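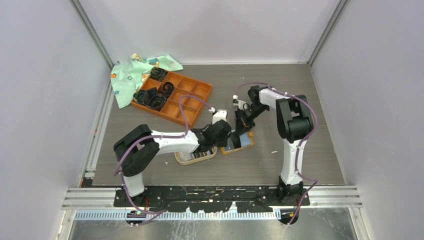

Print this page
E-mail this page

Stestitz Craft Room Users' Group
Minutes of the September meeting, 7.15pm

1. Minutes of the last meeting
Agreed, with one correction: the Plurkden invoice was for 110, not 101.

2. Trays and organisers
The paper from Valente proposes that all small stock be kept in shallow trays, with a gridded orange organiser for loose bits. It claims this would save 60 minutes per session. The meeting asked how that had been measured. No answer was available. Two members said they already sort things into trays and still spend the first part of the evening looking for the scissors.

It was asked what happens when a tray is full. The paper does not say. It was also felt that a compartment organiser is only as good as the labels on it, and the last set of labels peeled off by Easter.

Agreed: try one organiser and two trays until the next meeting. No bulk order.

3. Florico quotation
Florico has quoted 505 for shelving. This leaves out delivery and fixing. The meeting was not persuaded that more shelves would mean less on the floor, as it was told the same thing last time. Deferred until a full price is received in writing.

4. Stock list
The list shows 23 trays. Several present doubted it. To be checked against the cupboard before anything else is bought.

5. Any other business
The kettle. Deferred again.

Meeting closed at 8.40pm.

Print | E-mail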